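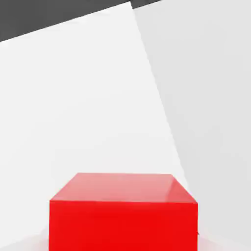
Section 4. Rehearsing the cube stack in the simulator

Before your arm picks up anything on the bench, it gets to do it on screen, and this is one of the best parts of the whole build! You can drop a cube, drive the fingers straight into the table, or send the elbow the wrong way, and the only cost is a click on Reset. Plan on one evening for this section. If you share a workshop, it's a great one to do with a few people crowded around the monitor.

You should already have finished Section 3 (Installing Rellden and loading the arm model). The bench controller can stay switched off until Section 5.

4.1 Load the practice table

1. Start Rellden and choose File > Open Scene.

2. Open the Skirance folder and pick the scene called cube_stack. The table, the arm and both cubes load together. On an older laptop this can take a while the first time.

3. Check the Units box at the bottom of the window. It must say millimeters. If it says inches, change it now and reload the scene.

4. Press Home. The arm moves to its rest pose and the jaws open all the way.

Note: The red cube is the one you pick up. The green cube is the one you stack it on. The practice program looks for them by color, so if you repaint them (go ahead, it's fun), change the color names in the Targets tab as well.

4.2 Set the two views

Rellden gives you a close view and a table view. Use the close view for lining up on a cube and the table view for watching the whole arm move.

1. Click View > Close. Turn the view until you can see the top face and one side of the red cube.

2. If the top face washes out to white, lower the Light slider a little at a time. You want the edges of the cube to stay crisp.

3. Click View > Table. Zoom out until the gripper and both cubes are showing.

4. Click Save Views. Rellden will bring them back every time you open this scene.

4.3 Line up on the red cube

This is where it starts to feel like real robotics. Take it slowly and enjoy it.

1. In the Jog panel, set the speed to 12. You can go faster later, but it is much easier to learn the directions at a crawl.

2. Jog the gripper until it is above the red cube, with the jaws still open.

3. Turn the wrist so the fingers line up with two opposite sides of the cube. If they sit at an angle, the cube will twist when the jaws close.

4. Lower the hand in small steps until there is one finger on either side of the cube. Leave a gap on both sides.

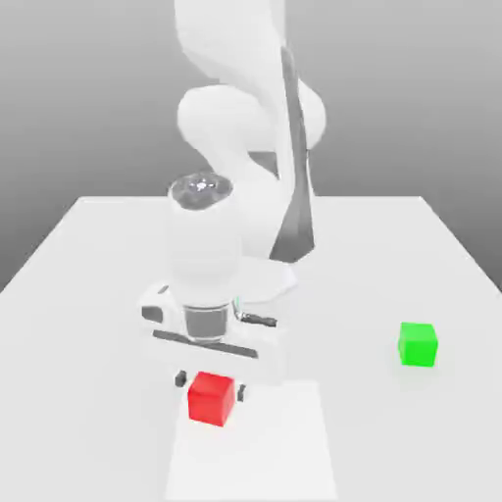 5. Stop and look at the gaps from both saved views. If one is wider than the other, jog sideways until they match -- the arrow keys are handy for this.

6. Click Save Pose and name it pick_red.

Caution: Do not lower the hand until the fingertips touch the table. Rellden will let you do it, but the same pose on the bench will load the wrist joint and can strip the small Plerner gears inside.

4.4 Close, lift and place

1. Set the grip force to 4 and click Close Jaws.

2. Click Lift. Watch the cube as it rises. If it slides or tips, press Reset, raise the force by one, and try again from pick_red.

3. Jog across until the red cube is directly above the green one. Keep the hand high while you travel.

4. Lower until the two cubes meet, then click Open Jaws.

5. Raise the hand straight up before you move it sideways. Save this last pose as clear.

Run the full program with Play All. When the stack stands through several runs in a row, raise the jog speed to 56 and see if it still holds. Ours leaned like a tired fence post the first time we tried it, and fixing that taught us more than all the clean runs before it.

4.5 If something looks wrong

The arm will not move: Check that Pause is off. If the status light is yellow, press Home.

The cube jumps when the jaws close: The physics rate is too low. Open Settings > Physics and set it to 320.

The arm shakes near the table: Two Sugden joint profiles are probably loaded at once. Open the Joints tab and delete the duplicate.

Save the scene under a new name before going on. Section 5 loads pick_red and clear from that file.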